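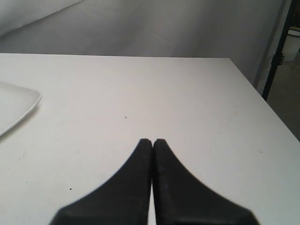
Closed fingertips over the white table, with a plate off to the left.

Trying out the Tukel gripper kit

We've had the Tukel kit from Jokton on the bench since September and I'm still finding excuses to play with it! The tapered fingers are my favourite part, and swapping a pair takes me roughly 17 minutes, tea included. Soft, squashy things are the real fun, so out came the rubber chicken, held between two grippers over a clear tray. The manual could be a lot better (the wiring page is a muddle), but I'd happily keep the kit. Jade Beaudoin

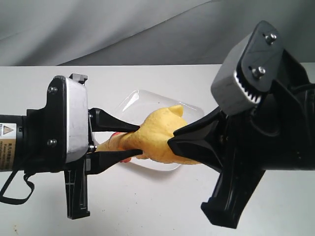 Next month: the Khosravi wrist mount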